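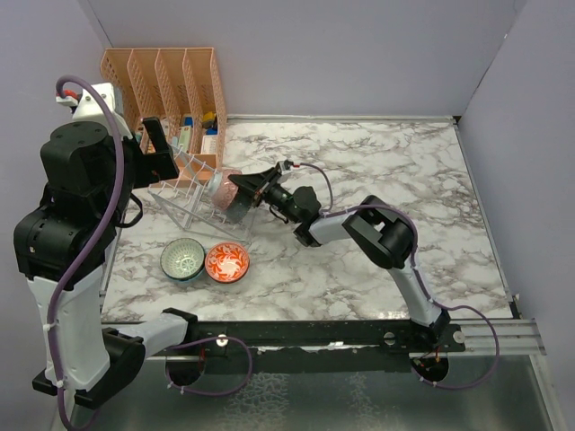
Last changed in March, 4:40 pm

The Pink Cup

My aunt left me the flat in Stavton, 40 boxes of stuff, and one rule, which was that the pink cup never goes in a cupboard. It goes on the rack. Always the rack! She wrote it on the back of a bus ticket and taped it inside the front door, where you'd see it every time you went out.

So fine. I'm an obedient person (mostly). I got the marble-look top wiped down, found a home for the clear rack, and put the orangey-pink organizer in the back corner, because it has four compartments and I have about a million little things that don't belong anywhere. Blue things, yellow things, a green thing I think came off a curtain. They all went in and I felt like a woman with a system.

Then there were the bowls. I'd kept two out of the whole lot – the white one with the gray-green rim, for cereal, and the orange-red one with the white swirls, for looking at. They sat side by side and got along very well. The cup was the problem.

I don't know how to say this without sounding like my aunt, but the cup had opinions. It has that bumpy skin you can't stop rubbing with your thumb, and the first night I drank my tea out of it and left it in the sink, I dreamed of a bus. Just a bus, the 70 to Varken, with all the lights on and me running after it in socks. Second night, same bus. The third night I rinsed the cup, set it on the rack, and slept like a log.

You'd think I'd have learned. But a man at the Šindelář secondhand shop had told me that pink ones with that texture could go for 400, and I had a heating bill, so I wrapped mine in a Clisport sock and carried it down to the stop. The 70 pulled up with all its lights on. It was the middle of the afternoon.

The doors opened. The driver looked at the sock, and then at me, and said, "She never brought it on either."

I'd like to tell you I asked him a few questions. I had loads of them later, in the bath. What I did was say "sorry" – to a bus driver, for not getting on his bus – and walk back up the hill with the sock held in both hands like an egg.

The cup's been up on the rack ever since, whenever I'm not drinking from it. I pay the heating in installments. Some evenings I hear the 70 slow down outside, even though the stop is all the way at the bottom of the hill, and I get up and touch the rim to make sure it's still there, and the bus goes on to Varken.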